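Blinds, finally

Mon 13 December

So the blinds are up! If you've been reading since November you'll know the front room in our place at Urdale has been a greenhouse every arvo, with an old bedsheet pegged over the window and the neighbours no doubt wondering about us.

I got two quotes. The first was for plantation shutters from Mondel, and they came back at $3,166 for three windows. Lovely things, I stroked the sample for ages, but no. The second was Luik, who do plain roller blinds cut to size, and that was $734 all up including the brackets. I bet you can guess which way we went.

Colour took me longer than it should have. I had swatches stuck to the wall with Blu Tack for a fortnight and kept changing my mind between a warm oatmeal and a grey they call Berisance (who names these?). The grey looked gorgeous in the morning and like wet cement by teatime, so oatmeal it was. If you're choosing, look at your swatches late in the day with the lamps on, which is when you'll be sitting there anyway.

Measuring is the bit that made me sweat. Ours sit inside the window recess, and the middle window is 211 cm wide at the top and a smidge less at the bottom, old house, nothing's square. You order to the smallest number. I measured it, made a cuppa, measured it again and still got a different answer, then used the lower one.

Putting them up took 30 minutes for the first and hardly any time for the other two. Well, apart from dropping a screw behind the skirting board, where it now lives.

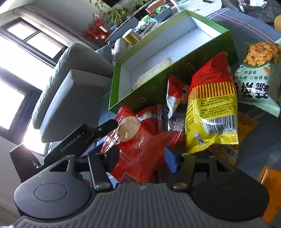
Snacks, mostly in red packets.

The room is so much calmer already. You can see the telly at four o'clock! I still want a proper curtain either side to soften the edges, maybe linen if I can find some on sale, and then there's the bedroom, which still has the old venetians with the bent slat. That'll be after Christmas.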